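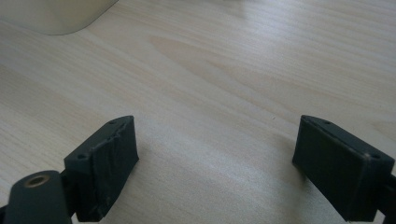 Wood Surfaces, session 4: reading grain on table tops
Notes for the evening group, T. Brekke

Bring last week's sheet. We start at 6:40, door on the Skarnton side.

Recap
Straight grain = lines run the length of the board, more or less parallel.
Cathedral figure = the pointed arch shape. Comes from a flat sawn board, growth rings cut at a shallow angle. Can be very faint on pale wood, look for a warmer tan band that starts at a point and widens out.
Neighboring lines bend around the figure and then settle down again.

Pale finishes
Cream, tan and light gray streaks all close together. Low contrast so students miss teh figure. Move your head, not the lamp. A matte sheen still brightens where light falls on it and hides grain in that patch.

Before sanding
- clear the top, anything left standing on it too
- pencil an arrow for grain direction, light pressure
- sand WITH the arrow, even if it runs diagonal to where you are standing
- wipe, look again from the low side

Don't start coarse on a pale top. Scratches across the grain show up later under finish, see Garrido handout p. 31.

Veneer or solid? Check the edge. If the lines on top carry on over the end, probably solid. If they stop dead, ask Ximeng before you sand anyting.

For next time
Sketch one table at home, 35 minutes max. Mark the figure, the direction, where the light comes from. Vija has spare tracing paper.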